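Entorno de simulación Titport: módulo de cocina
Material de prácticas del taller de manipulación

Titport es el entorno de simulación con el que trabajan los equipos del taller antes de pasar a la mano física. El módulo de cocina contiene tareas de aproximación, agarre y extracción de objetos en compartimentos abiertos. Se ejecuta en los puestos del laboratorio y no requiere licencia individual.

Cada equipo consta de 2 estudiantes y entrega un controlador único para todas las tareas del módulo. No se admiten trayectorias grabadas por teleoperación en la evaluación final.

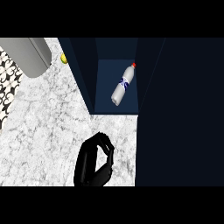

Club de Robótica Grondwood · Sección de Manipulación

Tarea de extracción: botella blanca de tapón rojo, tumbada en diagonal dentro del compartimento azul marino. La mano negra queda sobre el mármol, con los dedos curvados, y debe entrar sin tocar los paneles laterales. El limón o fruta similar cuenta como obstáculo; desplazarlo resta puntos.

Características del módulo

Tareas incluidas: 7
Configuraciones iniciales: 52
Tiempo máximo por intento: 60 s
Control: posición articular o par
Registro: estados articulares, contactos y vista cenital inclinada
Formato de entrega: carpeta comprimida con código y archivo de parámetros

La iluminación es uniforme y no se modifica entre intentos. La semilla de cada configuración figura en el registro y permite repetir un intento fallido en las mismas condiciones.

Reserva de puestos: Jihad Issa
Incidencias con el simulador y revisión de controladores: Nilmini Siddiqui

Versión del módulo publicada el 5 de diciembre de 2022. Los controladores entregados en noviembre deben volver a validarse con esta versión.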